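Plakwood Handspun Notes: README

Plakwood is a collection of 400 short notes by people who spin their own yarn, and I'm so pleased to be sharing it! Each note covers one skein: the fibre, the wheel or spindle, the twist, and whatever the spinner felt like saying that evening.

Contents
notes.csv holds one row per skein
fibres.csv lists the fibre names and their spellings (there are lots for Gotland)
photos/ has assorted pictures
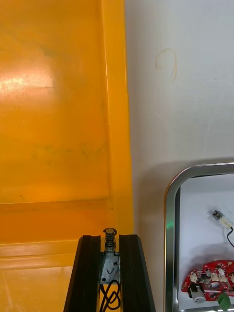 Orange plastic bin, close up.

Columns in notes.csv
skein_id, fibre, tool, plies, wraps_per_inch, length_m, remarks

Lengths were measured on a niddy-noddy before washing. The longest skein is a laceweight merino of 1,000 metres, spun by Jyoti Tiwari on a support spindle (heroic stuff, do read her remarks!).

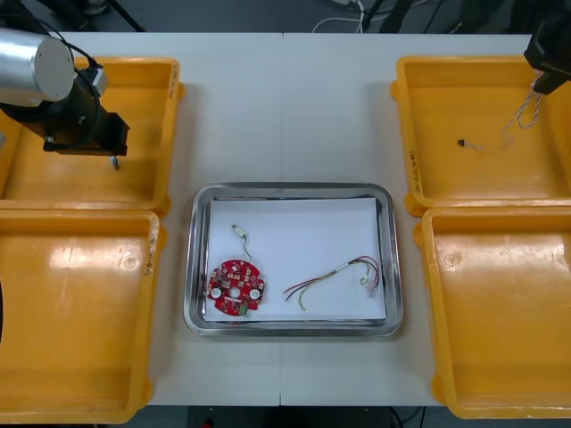

Wraps per inch are trickier, as people pull the yarn more or less tightly round the ruler. Máté Bozsik checked 20 skeins again in January and his numbers are in recheck.csv, so please use those where they differ.

Gaps
Cotton is thin on the ground and flax is missing altogether. If you spin either, send us a row!

Licence
Free to use and share, with credit to Plakwood.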